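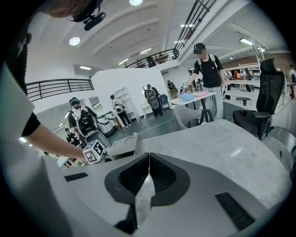

Light gray top with faint streaks, curved edge.

May, sealer trials, continued

Second round on the cast offcuts from Merari. Same mix as last time, same pigment. Honed to 200 and stopped there, then some pieces taken to 3,000 for comparison. Rinsed, left on the rack overnight, wiped down with alcohol in the morning.

Sealers: the Virnberg penetrating one and the Pelletier topical. Two coats each, 6 hours between. The Pelletier can says less, but the second coat dragged when we tried it early in round one.

Spots of coffee, red wine, lemon juice and olive oil, each under a watch glass, read at end of day.

Virnberg on the 200 face: oil left a dark ring that did not lift with poultice. Wine faint, gone after peroxide. Lemon etched, as expected with any penetrating product on cement.
Virnberg on the 3,000 face: oil much better, wine no mark. Lemon still etched, and it shows more here, dull spot on a polished ground.
Pelletier on both: no stains. Lemon did nothing. One edge lifted at the radius where the film was thin, piece 3,309. Peeled back with a fingernail.

The lifting bothers me more than the etch. Flat faces are easy to coat evenly; on a rounded edge the roller skips and the film starves just past the turn. Try a foam brush on the edge first, then roll the face into it while wet.

Jurkach order is still open on finish. Hold until the edge retest is read. Cut four more offcuts with the full radius — the square ones tell us nothing about this.

Poultice powder nearly out.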